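Do collaborative robot rules apply to a small arm handling clothes?

Posted in Automation & Robots > Safety and standards
272 views

Crescencio Sotomayor wrote:

We have a small two-finger arm on a padded table in the back of our garment shop in Lumville. It picks up returned kids' sportswear, spreads it out and hands it on to a person for folding. The payload is tiny and the arm moves slowly. There is no fence. People reach onto the table several times an hour to straighten something or take a piece away.

Our insurance contact asked for a "risk assessment to the collaborative standard" and I am not sure what that means for something this small. The arm was sold to us by Rodura as collaborative, and the sales sheet says so. Is that enough? If not, what do I need to write down, and do I need an outside firm to do it? Baert quoted us $3,563, which is a lot for one table.

One more thing. The two fingers are hard and they narrow toward the tips. Nothing else about the setup worries me.

Casimiro Gallardo wrote:

The word "collaborative" on a sales sheet covers the arm alone. The assessment has to cover the application, meaning the arm, the gripper, the thing it handles, the table and whatever people do nearby. The documents to look at are ISO 10218 parts 1 and 2 and ISO/TS 15066 for the contact limits. You can do the assessment in-house if somebody there knows the work and will sign it.

Start with the gripper, as you already suspect. Soft goods are harmless. The fingers are what a hand would meet. We run a similar table at Sarkmont, also with clothes on a grey cloth surface.

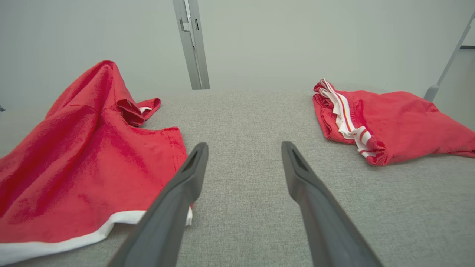
Gripper open over the table, red shirt at left, striped-waist shorts at right.

Look at the open space between the fingertips. A person who wants to pull the shirt flat will put a hand right about there. So in our assessment we wrote down these tasks, one line each:

Reaching between the fingers while they are open
Reaching under the fingers to pull cloth flat
Hand resting on the table when the arm comes down
Sleeve, cord or lanyard caught along with a garment
Fingers closing during a restart

For each line, write how bad the injury could be, how often somebody is exposed, and whether they could get out of the way. Then what you do about it, and then score it again. Ours came to 11 pages with the test sheets.

Contact with cloth between hand and table still counts as contact. We measured downward force at the fingertip with a proper gauge and lowered the speed limit near the surface until it passed. Padding under the cloth helps a little – I would not take credit for it on paper unless you measure with it in place and write down which padding it was. Narrow tips matter for pressure as well as force, so measure both.

Also check any fixed posts or bars near the work area. A hand trapped between the arm and a post is a different case from a hand that gets bumped in open air, and the limits are different.

Redo the assessment when you change fingers, speed or the kind of item. We missed that once when we switched to items with zippers.

hemline19 wrote:

If it's slow it's fine. We've had ours going since December and no one has been hurt. Just put a sign up.

Casimiro Gallardo wrote:

A sign is the last thing on the list, after design changes and guarding or force limits. Slow speed counts only if it is locked in the safety settings where an operator can't raise it. Crescencio, on the Baert quote: ask them for the force and pressure measurements alone. You can write the rest yourself.

Crescencio Sotomayor wrote:

Thanks. The speed is set in the normal program right now, so I will move that first. Asking Baert about measurement only.

Last edited 07/03/2021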